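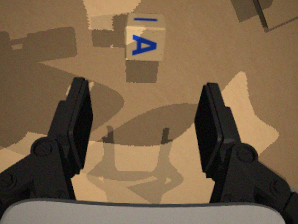 Drimerden, December

Minutes of the robotics club meeting, Hodžić Room, 5 pm
Posted in December by the club secretary
Last updated: December, after two corrections to item 3

I took these down by hand and typed them up the same evening, so if you said something clever and it's missing, tell me and I'll add it. Apologies came in from the two people with coursework deadlines and from one person whose bus didn't come.

1. Last month's minutes

Agreed, with one change. I had written that the Pretenness arm would be "finished" by now and several people wanted that word taken out. It now says "working in simulation", and everyone was happy with that.

2. Where we are with Pretenness

This took up most of the meeting (as usual!). The simulated gripper now starts every run with its fingers open and the lettered block out past the tips, and then it has to go forward and close on it. The block group has been running this in batches of 50 and brought the numbers with them. In the latest batch it picked the block up and held it in all but 17 of the runs, which got a small cheer from the back. The batch before that was a lot worse and we've agreed not to talk about it.

We spent a good while on the lighting. The simulator now throws shadows and bright patches over the tabletop at random, and I do think it looks lovely, all those big brown shapes across a tan table, but the tracking code hates it. One of the first-years pointed out that in the view on the screen the shadow straight below the block is nearly as wide as the block itself and square too, so you can see how the software might get muddled. Then there's the gripper's own shadow, two prongs and a bar across, lying between the fingers. I'd been looking at it for weeks without wondering what the code made of it.

Two ways forward were put to the meeting. One was to turn the shadows down until the pick-up is reliable and bring them back bit by bit. The other was to leave them as they are and give the tracker more pictures to learn from. I was for the first, mostly out of impatience. We had a vote and the second one won, fair enough. We have 598 labelled pictures at the moment and the block group would like a lot more before the end of term.

ACTION: block group to make the next lot of pictures, with the harsh lighting left on.
ACTION: me to find out whether the big computer can be left running overnight.

3. Which way up is the letter?

A new question, and a good one. At the moment we only care whether the block gets picked up. The Drurkedetti rules (page 5, for anyone who has lost their copy) say that the letter has to be facing up and readable from the judges' side when the block is put down. Our A often starts out lying on its side, point to the right, so after the pick-up the arm would need a quarter turn before it lets go.

There was a long chat about whether the turn should happen in the air or before the fingers close. If you turn first, the pads might not meet the block squarely. If you turn in the air, you risk dropping it, and the people who built the real wrist joint went a bit quiet at that point. We didn't settle it. Both will be tried in simulation and we'll look at the results together.

Somebody also asked whether the thin blue bar on the next face along could be used to work out which way round the block is. I said I'd assumed it was an I. It was then suggested that it might be easier to spot than the A when the sun patch falls over the lettered side, so that's going on the list too.

(Corrections: I first wrote "half turn" here, and I had the wrong page number. Thanks to both people who messaged.)

ACTION: wrist group to write up both ways of turning, one side of paper each, please, no more.

4. The real arm

Short item. The new finger pads are glued on and the left one is already coming away at a corner. We think it's the glue and will try the other tube. The cable that kept catching on the pivot has been moved round the back and now catches on something else – a job for the next build session.

I asked if we could have a go at running the simulation code on the real thing before the holidays, even just to open and close the fingers. There was some muttering, but yes, we can, as long as someone stands by the stop button the whole time. I've put myself down for that.

ACTION: build group to redo the left pad and have another look at the cable.

5. Drurkedetti entry

The form is nearly done. We still need a team name, and the shortlist from last time was read out again to general groaning. I'm not going to repeat it here. New ideas go on the sheet by the door, and please keep them fit to be read aloud by a judge.

We also need a short paragraph saying what our robot does. My draft was "picks up a block", which was thought to be a little thin. Two people have offered to make it longer.

ACTION: everyone, names on the sheet by the next meeting.
ACTION: the two who offered, send me the paragraph and I'll paste it in.

6. Anything else

The good screwdrivers have gone missing again. If they're in your bag, just put them back in the drawer and we'll say no more about it.

Could whoever uses the projector last switch it off at the wall? It was humming away when I came in.

Mince pies were shared out during item 3, which may explain why item 3 went on so long.

Next meeting is in the Hodžić Room again, same time. Bring your own mug.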